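What I Learned About Drinking Water This Year

When I moved to Condberg in May, I thought that water was only water. In my old town I drank from the tap and never thought more of it. But the tap water in Condberg is hard, and my kettle became white inside after 2 weeks. My tea had a thin skin on top, like old soup.

For the first month I bought all my water at the shop. I carried it up the stairs and felt quite sorry for my back. 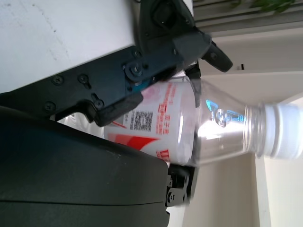
Clear bottle, white screw cap.

Then I began to read. The water company, Hekutum, sends a small paper with the bill, and I had always thrown it away. This time I sat down with a dictionary and read it to the end. Hardness comes from calcium and magnesium, and the paper says that my street has more of it than the streets near the river. It was a relief to me – I had believed my pipes were sick.

My neighbors had many opinions. One told me to boil everything. Another told me to buy a filter from Grillel, and she lent me her old jug so I could try it.
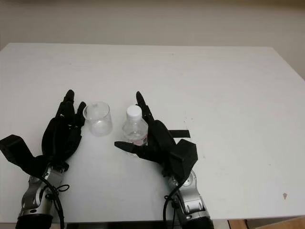
Does hard water taste different after it cools in the fridge?
To me it tastes softer when it is cold, but the minerals are still in it.

I used the jug for my tea, and the skin on top became much thinner. For plain drinking I went back to the tap. After some days I stopped noticing the taste, and now the water in my old town seems a little flat to me when I visit.
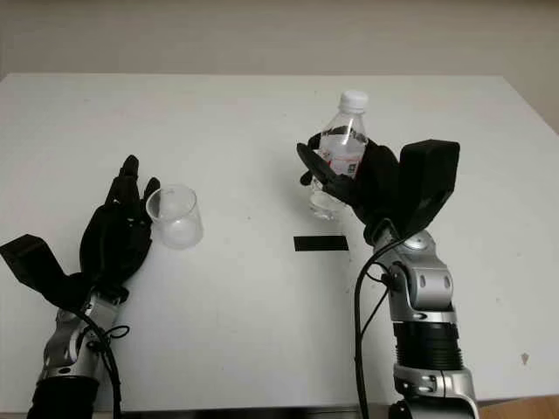 The kettle was a longer story. I tried lemon juice first and it smelled nice, but the white layer stayed at the bottom. Then I used plain vinegar with the same amount of water, left it overnight, and rinsed it many times in the morning. I still do this every few weeks, usually on a Sunday, and I keep the window open.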